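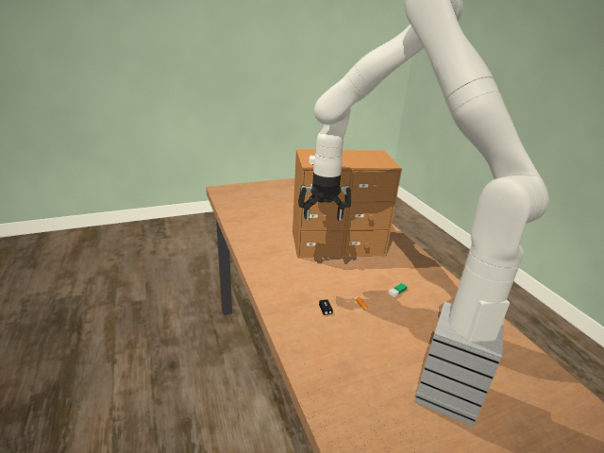 Figure 1. Small wooden cabinet at the far end of a long wooden table (rendered views, here and below).

3.2 Cabinet position and return of shared items

The first survey round covered shared work rooms at the Lema and Beltville sites. Each room had one long table and at least one small cabinet used by more than one person. Kasprzak and Waweru recorded the position of the cabinet along the table, the distance from its front edge to the nearest seat, and the number of items left out at the end of the working day. Only items with an assigned place in the cabinet were counted. Personal belongings, food and loose paper were left out of the count.

A total of 589 items were logged over 25 working days in 11 rooms. Cabinet position was coded as end, quarter or middle, measured from the shorter edge of the table closest to the cabinet. Where a cabinet had been moved during the day, the position at closing time was used. Two rooms at Beltville changed tables in May and were treated as new rooms from that point on. Coding was done by Athumani and checked by Makori, who did not have the room names. Disagreements were settled by measuring again on site.

Items were left out more often in rooms with an end position than in rooms with a middle position. The difference was larger for small tools and scissors than for tape, labels and other supplies. Seat distance accounted for part of the effect – people seated at the opposite end had to stand up to reach the cabinet, and many waited until they had several things to put back. Rooms with two cabinets showed a weaker pattern. Their number was too small for a separate test.
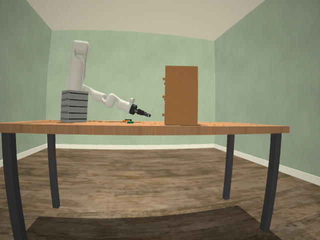
Free table length was a better predictor than total table length. We define it as the part of the tabletop along the long side that is not taken up by fixed or heavy objects. A table can be long and still offer little free length when something bulky rests directly on it, as the grey ribbed block near the left end does in the view above. Such objects were measured at their widest point, and overhanging parts were noted in a separate column. Space beneath an overhang was counted as free only if a seated person could use it without leaning.

The Bomero checklist, used in the second round, does not separate free length from total length. To keep the rounds comparable, Lukumay converted the earlier records by hand and marked any room where the floor sketch was unclear. These rooms remain in the descriptive tables but are excluded from the model in Section 3.3. Cabinet height was entered as a covariate. All lengths were rounded to the nearest centimetre, and tables shorter than 100 cm were dropped before analysis.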